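Hullance opens repair and lending desk in Carroll

People in Carroll who need a table, a charger or a quiet hour with a laptop can now use a shared workroom run by Hullance. It opened in October and is free to local residents.

The room is set up with joined tables on a carpeted floor. Small items such as power adapters and organiser boxes stay out on the tables during opening hours, and visitors may bring their own equipment. Up to 4 people can book a table at once, for 2 hours at a time.
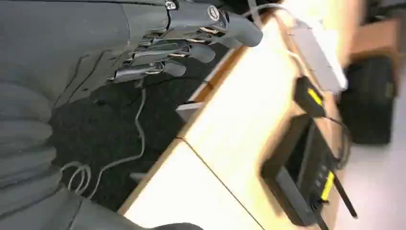
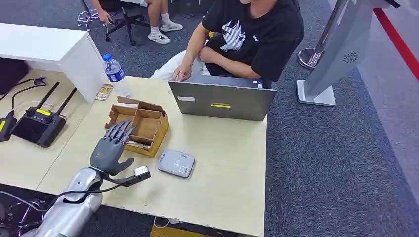 Tables in the shared workroom at Hullance, Carroll.

Hullance has also set up a lending shelf with 300 items, most of them cables, adapters and storage boxes. Over 900 households live within walking distance, and all of them have been sent a leaflet with the opening times.

"People kept asking us for somewhere to sit and plug in," said Reiko Oda, who manages the room. "We had the tables already. The sockets took longer."

The furniture was supplied by Clollberg. Oona Kokkonen of Clollberg said the firm would add two more tables if bookings stay high.

Bookings can be made at the front desk or by phone. Borrowed items should come back in the box they went out in.

Notes to editors

Hullance runs shared rooms and lending shelves for residents. The Carroll room closes at 6pm.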